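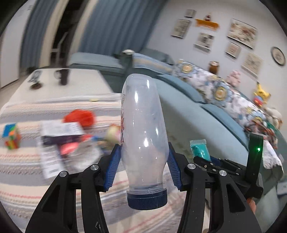

I've been collecting bottle demonstrations with the hand-held gripper for a while now, and this batch took longer than I planned. The task is simple to say: pick up a bottle, turn it over, put it back down somewhere else. Doing it the same way many times is harder. You start to hurry, your wrist drops, and then the robot learns a dropped wrist. For the clear bottle I settled on a grip low down near the base, with the cap pointing at the floor, and tried to keep it upright in the jaws before moving on. The ridged blue pads are a big improvement over the flat ones I started with.

I got 142 demonstrations in total. I kept all but 40 of them. Most of the ones I threw out were my own fault: I closed the jaws too early, or I moved the gripper so fast that the tracking lost its place. A few were fine except that I had stopped partway to think about what to do next. Gordon Desjardins told me when I started that a pause is the worst thing you can put in a demonstration, and I didn't believe him until I trained on a set full of them. The arm would get near the object and just sit there.

The software is Brakorby, version from July with a couple of my own changes. It still drops the first second of a recording if you press the trigger right after starting, so I wait, count to two, and then go. I've written to them about it.

Before this I was doing everything by remote control, with the Gitetti leader arm on the desk and the follower arm across from it. That works, and for slow jobs like putting a peg in a hole I still prefer it. For household things it wore me out. You can't feel what you are holding, and I was getting maybe a third as much done in an evening. With the gripper in my hand I just reach for things.

The other half of the batch was picking from a table with a lot on it. I open the jaws all the way well before I get to the object and come in along a straight line. If I open them late, the policy opens them late too, and then it pushes the thing away. 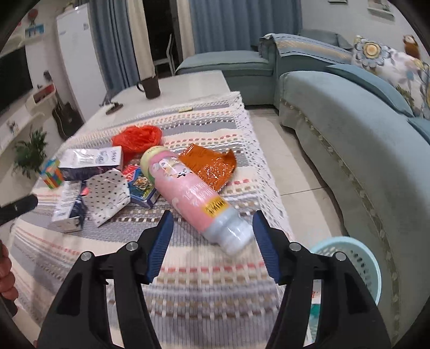

Coming in on the spray bottle with the jaws open.

Bottles lying on their side gave me the most trouble. They roll if one pad touches first, and the wrist has to turn to match the angle of the bottle. I did 53 of these and moved the bottle to a new angle each time.

Aqeel Bugti asked in the comments last time whether I script the order of the objects. I don't. I pick one, do a few, and change to another when I'm bored with it. He thinks I should write a list and he may be right.

Training is set for 2000 steps to begin with, mostly to see if anything is broken. If the side grasps look bad I'll record more of those before I touch the settings.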